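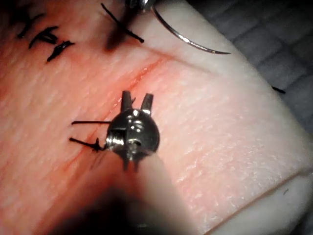

Synthetic skin pad with a straight incision, grasper jaws open

Education Policy, Handout 4: Closing and merging schools

Print this page | E-mail this page

Right, so last time we finished with falling rolls, and I ran out of time before the bit I care about most, which is what a district does once it has admitted to itself that it has too many buildings. I've typed up what I would have said plus what I'm going to say this week, so there's some overlap with your own notes. Skip the bits you've got.

We're going to stay with Trurkell all the way through. I know some of you would like more cases (two of you put it on the mid-term form!) but I'd like you to know one district well before we go wandering off. Jiromov comes in at the end for comparison.

The starting position

Trurkell had 2,159 pupils across its primary schools in the year the review began. The buildings were put up for a lot more than that, mostly in the years when the mill estates were filling. Money in this district follows the child, so a school with half-empty classrooms still has a whole roof to mend and a whole boiler to feed, and it has to do it on a smaller cheque. Keep that in your head, as the rest of the argument hangs off it.

The review looked at two schools in particular, Hinojosa Primary and Erkunine Primary, which sit on either side of the river and are a short walk apart if you use the footbridge. It's a much longer trip by road. Please draw yourself a little map when you read the review, I mean it, half the muddled essays I get on this case come from people who never worked out where the bridge was.

The proposal was to close Hinojosa and move everybody to Erkunine. Together the two schools had 572 children on roll. Erkunine, as built, had room for 476. So you can see straight away that the first version of the plan didn't fit, and the district's answer was to put up an extra block on the lower field and count the new places as if they were already there.

What counts as a saving?

This is where I want you to slow down. The paper that went to the board lists the saving as the full running cost of the Hinojosa building. Fine as far as it goes, but a good deal of what a school spends is wages, and most of the teachers were going to cross the river with their classes. You save a head's salary, an office, a kitchen, some cleaning and the upkeep. Against that you have to set the new block, the bus for families at the far end of the Hinojosa side, and the cost of looking after an empty building until somebody buys it.

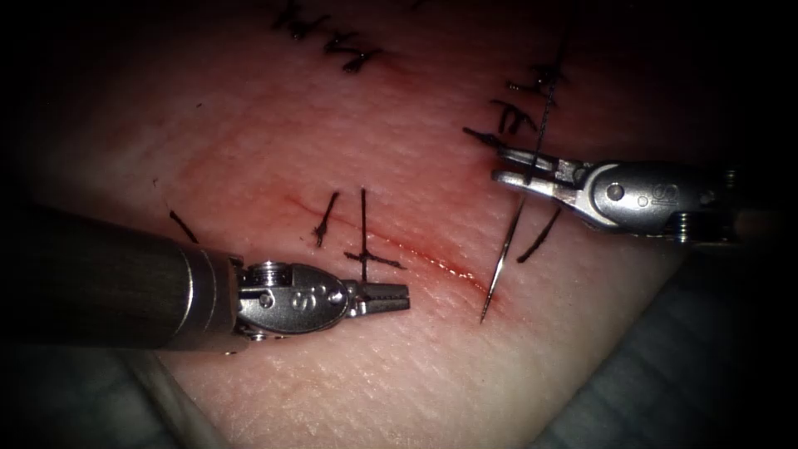 I'd also like you to think about timing, which the paper is vague on. The costs of a merger mostly land early and the savings dribble in afterwards. If the board changes its mind halfway, or rolls pick up again, you can be left having paid for the expensive part only. I'm not saying that makes mergers a bad idea. I've read plenty of sensible ones. But look at which year each sum falls in before you believe the total at the bottom.

Who gets asked, and when

Trurkell held its public meetings in December, in the late afternoon, after the plan had been drafted. Parents at Hinojosa were asked to comment on "options" and there was one option. You'll find the turnout figures used by both sides, one lot saying people didn't mind and the other lot saying people couldn't get there by four o'clock. My own view is that turnout tells you very little in either direction and you'd do better to read the written replies. They're in the appendix and they're a mixed bag: bus stops, school dinners, somebody very cross about a hedge. The ones about special needs support are the best argued, and the final plan did change because of them.

Jiromov, briefly

Jiromov had the same trouble and went for a federation, so one head and one budget over two sites, with both buildings kept open. It costs more to run and it was much easier to get past the parents. Whether it's a proper answer or a way of putting the closure off is what I want us to argue about in the seminar, so come with an opinion, even a half-baked one.

For next week

Read the board paper and the appendix (the whole appendix, sorry). Then write me a page on this: if you were allowed to ask the district for a single extra figure before voting, which would it be and what would you do with it? Please don't ask for "more data". Pick one.

Short answers are fine. Bring a paper copy, as the projector room has been swapped again.

Shares: 4 | Comments: 0

Back to top | Contact the course office | Copyright, course materials, all rights reserved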